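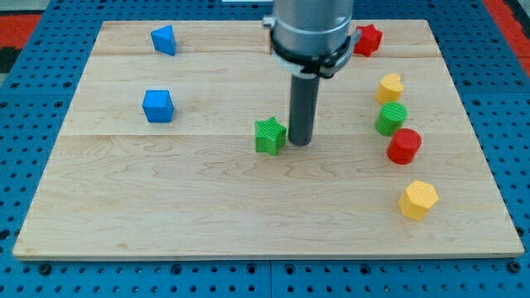 나무판 위에 흩어진 작은 색색의 블록들.

앨범은 순서대로 들어야 한다고 생각합니다

작년 겨울부터 저는 한 가지 규칙을 지키고 있습니다. 새 앨범이 나오면 첫 곡부터 마지막 곡까지, 순서를 바꾸지 않고 듣습니다. 처음 세 번은 꼭 이렇게 듣습니다. 네 번째부터는 좋아하는 곡만 골라 들어도 됩니다. 이 규칙을 친구 Lutfa Dewan에게 말했더니 그것은 음악 감상이 아니라 숙제라고 했습니다. 그 말이 조금 맞을 수도 있습니다. 그래도 저는 이 숙제를 좋아합니다.

제가 한국어로 글을 쓴 지는 아직 오래되지 않았습니다. 그래서 어떤 표현은 어색할 것입니다. 음악에 대한 단어는 특히 어렵습니다. 예를 들어 '여운'이라는 말을 저는 사전에서 먼저 배웠고, 그 뜻은 나중에 Sovis의 두 번째 앨범을 들으면서 이해했습니다. 그 앨범의 6번 곡은 기타 소리가 아주 천천히 작아지면서 끝납니다. 그리고 짧은 침묵이 있습니다. 그다음에 7번 곡의 드럼이 갑자기 시작됩니다. 저는 그 침묵이 앨범 전체에서 가장 좋은 부분이라고 생각합니다. 그런데 이 침묵은 어느 곡의 것입니까? 6번 곡만 들으면 그것은 그냥 곡이 끝난 것입니다. 7번 곡만 들으면 침묵은 처음부터 없습니다. 두 곡을 이어서 들을 때만 들립니다.

제가 플레이리스트를 싫어한다고 오해하시는 분이 있을 것 같습니다. 저도 플레이리스트를 씁니다. 설거지를 할 때나 버스를 탈 때는 아주 편리합니다. Killau를 처음 알게 된 것도 다른 사람이 만든 플레이리스트 덕분입니다. 제가 걱정하는 것은 조금 다른 문제입니다. 요즘은 음악을 만드는 사람들도 자기 앨범이 조각조각 들릴 것이라고 미리 생각하고 만드는 것 같습니다. 가장 강한 곡 두 개를 맨 앞에 놓고, 뒤로 갈수록 힘이 빠집니다. 올해 들은 앨범 중에서 이런 것이 많았습니다. 후반부를 듣고 있으면 손님이 다 나간 식당에 혼자 앉아 있는 기분이 됩니다.

Londo의 새 앨범이 그런 경우입니다. 저는 이 밴드를 오래 좋아했기 때문에 이렇게 쓰는 것이 마음이 아픕니다. 첫 곡은 훌륭합니다. 베이스가 낮게 깔리고, 보컬 Menaka Cassim이 거의 말하듯이 노래하다가 후렴에서 한 번에 목소리를 엽니다. 두 번째 곡도 좋습니다. 하지만 세 번째 곡부터는 곡과 곡 사이에 아무 관계가 없습니다. 빠른 곡 다음에 빠른 곡이 오고, 같은 조의 느린 곡이 두 개 붙어 있습니다. 순서를 섞어서 들어 보았는데 인상이 거의 변하지 않았습니다. 저는 이것이 앨범에 대한 가장 나쁜 평가라고 생각합니다. 섞어도 똑같은 앨범이라면 누군가 순서를 고민하지 않은 것입니다.

반대의 예도 말하고 싶습니다. Habibur Saha가 혼자 만든 'Hettiarachchi'라는 앨범입니다. 8곡밖에 없고, 히트곡이라고 부를 만한 곡은 하나도 없습니다. 처음 들었을 때 저는 솔직히 지루했습니다. 오르간 소리가 계속 나오고, 멜로디는 기억에 남지 않았습니다. 그런데 세 번째로 들었을 때 마지막 곡의 멜로디가 첫 곡에서 이미 나왔다는 것을 발견했습니다. 첫 곡에서는 아주 작게, 반주의 뒤에 숨어 있었습니다. 이것을 알게 된 순간 저는 부엌에 서 있었고, 국이 끓어 넘치는 것도 몰랐습니다. 만약 제가 첫 번째 감상에서 이 앨범을 포기했다면, 또는 추천된 한 곡만 들었다면, 이 멜로디를 만나지 못했을 것입니다.

물론 이 생각에 반대하는 의견도 있습니다. 같은 음반 가게에 다니는 Sumaiya Haque 씨는 저에게 이렇게 물었습니다. "LP 시대에도 사람들은 바늘을 들어서 싫은 곡을 건너뛰었잖아요. 왜 그때는 순수했다고 생각해요?" 좋은 질문입니다. 저도 어릴 때 카세트테이프를 빨리 감기로 많이 넘겼고, 좋아하는 노래만 반복하다가 테이프를 망가뜨린 적도 있습니다. 그러니까 옛날 사람들이 더 성실하게 들었다고 주장할 수는 없습니다. 다만 그때는 건너뛰는 일이 조금 귀찮았습니다. 귀찮아서 그냥 듣다가 좋아하게 된 곡이 저에게는 많습니다. 지금은 손가락 하나면 충분하고, 그래서 곡이 저를 설득할 시간이 거의 없습니다.

길이에 대해서도 한마디 하겠습니다. 요즘 어떤 앨범은 19곡이 들어 있고, 전체 길이가 80분입니다. 이런 앨범을 순서대로 세 번 듣는 것은 저에게도 힘든 일입니다. 듣는 사람에게 처음부터 끝까지 들어 달라고 부탁하려면 만드는 사람도 버릴 곡은 버려야 합니다. 프로듀서 Malsha Paul은 제가 갔던 작은 강연에서, 녹음한 곡의 절반을 버릴 수 없으면 아직 앨범을 만들 준비가 안 된 것이라고 말했습니다. 절반은 좀 심하다고 생각했지만 그 말은 수첩에 적어 두었습니다.

음악 잡지와 블로그에도 부탁이 있습니다. 신보를 소개할 때 추천곡만 굵은 글씨로 쓰지 말고, 곡의 순서가 어떤지도 써 주시면 좋겠습니다. 몇 번째 곡에서 분위기가 바뀌는지, LP로 들으면 어디에서 판을 뒤집는지, 마지막 곡이 마지막에 있을 이유가 있는지 알고 싶습니다. 이런 정보가 별점보다 저에게 도움이 됩니다.

12월에는 Killau의 새 앨범이 나온다고 합니다. 먼저 공개된 곡이 두 개 있는데, 저는 아직 듣지 않고 참고 있습니다. Lutfa는 벌써 다 들었고 저에게 자꾸 후렴을 불러 줍니다. 제발 그만하라고 부탁했습니다.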